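3.2 Erhebung in den Haushalten

Neben der Zählung an den Sammelstellen wurde in den Haushalten der Gemeinde Floltberg erfasst, wie viele Alttextilien über den Restmüll entsorgt werden. Von 262 angeschriebenen Haushalten beteiligten sich 259. Die Gemeinde unterhält bislang 4 Container für Altkleider und hat die Leerung an die Firma Flokell vergeben. Eine getrennte Abfuhr ab Haustür gibt es nicht. Die Befragung leitete Auður Stougaard, die Sortierung der Restmüllproben übernahm Lachlan Hapeta. 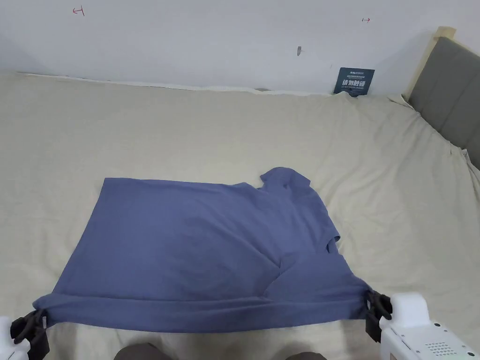
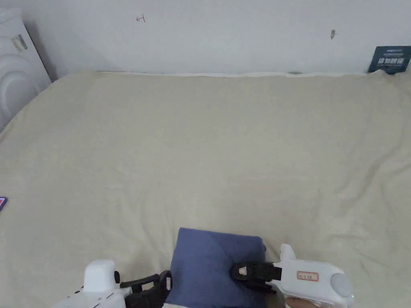 Abb. 2: Textilien im Haushalt. In beiden Aufnahmen ein Bett mit hellbeigem Bezug, in einer davon mit einem blauen T-Shirt.

Die Zuordnung der Proben folgte dem Schlüssel von Hedegaard und Fothergill, der zwischen Oberbekleidung, Heimtextilien und Resten unterscheidet. Nasse oder verschmutzte Stücke wurden getrennt gewogen und gingen nicht in die Quote der Wiederverwendung ein. Ein kurzärmeliges T-Shirt wie das blaue in Abb. 2 zählt demnach zur Oberbekleidung, auch wenn es zerknittert abgegeben wird; Decken und Laken gelten als Heimtextilien -- unabhängig von ihrer Größe. Putzlappen aus alter Kleidung wurden als Reste geführt.

Unklar blieb die Einordnung von Kissen mit fester Füllung. Flokell nimmt sie nicht an, die Abfallsatzung nennt sie nicht. Für die Auswertung wurden sie den Resten zugeschlagen -- eine Entscheidung, die den Anteil der Heimtextilien eher zu niedrig ansetzt. Die Wägung wurde im Januar wiederholt, um den Einfluss der Feiertage zu prüfen. Die Ergebnisse beider Durchgänge werden in Abschnitt 4 getrennt ausgewiesen.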